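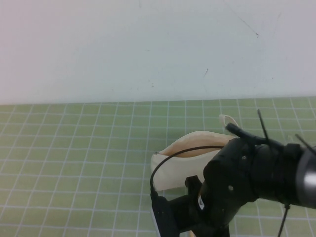 How to dry-cure a small batch of back bacon at home

By the Neto kitchen desk, October

This method uses an equilibrium cure: the salt is calculated from the weight of the meat, so the bacon can't take up more than you put in. It suits pieces of pork loin up to 2 kg. Larger pieces need more time but the same percentages.

What you need

A piece of boneless loin, rind on or off. Ready-mixed curing salt containing nitrite, with the dose printed on the packet. Sugar, if wanted. Scales that read to one gram, a strong food bag, and a tray that fits the bottom shelf of the fridge.

Do not swap curing salt for table salt or sea salt gram for gram. Brands differ in strength, so follow the dose on your own packet. We use the Jikero mix, and the worked figures on this page don't apply to any other.

Working out the cure

Weigh the trimmed meat in grams. For each kilogram, weigh out 23 g of the curing mix and 10 g of sugar. A 2 kg loin therefore takes 46 g of mix and 20 g of sugar. Weigh each separately, then stir together in a dry bowl.

Applying it

Pat the loin dry with kitchen paper. Rub the cure over every face, working more into the thick end. Anything that falls off goes into the bag with the meat — the sum only works if all of it is used. Press out the air, seal, and lay the bag flat on the tray.
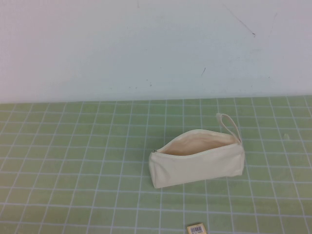

Page last changed: October

Curing time

Keep the fridge below 5°C. Turn the bag once a day. Liquid will collect in it; leave it there. Allow one day for every centimetre of thickness, measured at the thickest point, plus four more. A loin 12 cm thick is therefore ready on day 16. A few extra days do no harm with this method.

Rinsing and drying

Take the meat out, rinse briefly under the cold tap and pat dry. Set it on a rack over the tray, uncovered, and return it to the fridge overnight or until the surface feels tacky. If it is to be smoked, do it at this stage. The Rätsep cabinet takes one loin per shelf. Hang nothing above it that drips.

Slicing and keeping

Chill well before slicing. Cut a 200 g piece first, fry a slice and taste. Wrap the rest in greaseproof paper and use within a week, or freeze in portions. The bacon is still raw and must be cooked before eating.

Comments

brinetub: Does this work for belly? Mine is only 4 cm thick.

Neto kitchen desk: Yes. Same percentages, eight days by the rule above.

hill_end: Left the sugar out and found it a bit sharp. Will put half back next time.

oldrange: My Dimport scales only go up in 5 g steps. Bought a cheap pocket pair for the cure and use the big ones for the meat.

Contact the kitchen desk | © Neto | Back to top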